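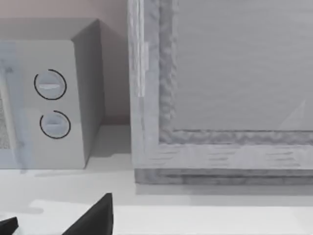 Two-dial microwave in off-white, on a white countertop

Derese Countertop Sealer, 2-Quart Can

Derese is a clear, water-based sealer for kitchen and laundry room counters. It goes on with a foam roller and dries to a low sheen. Brurkimham has made it at the Bumlow plant since the plant opened, and the formula was last changed in September.

One can covers 23 square feet with two coats. Wait 7 hours between coats and keep the room above 60 degrees. Do not thin.

Sealed tops wipe clean with dish soap and a soft cloth. Use a trivet under pans. Small appliances can go back once the second coat has cured overnight.
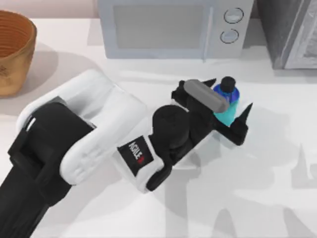
Ordering

Sold by the can or by the case. Cases ship from the Gononia warehouse, which keeps some 4,000 cans in stock. Orders placed before noon leave the same afternoon. Opened cans cannot be returned.

For trade accounts, contact Eyerusalem Zeleke. For questions on surface prep or older finishes, ask for Meron Habte at the Bumlow plant.

Also in this line: Derese Edge Filler, Derese Stripper, foam roller refills.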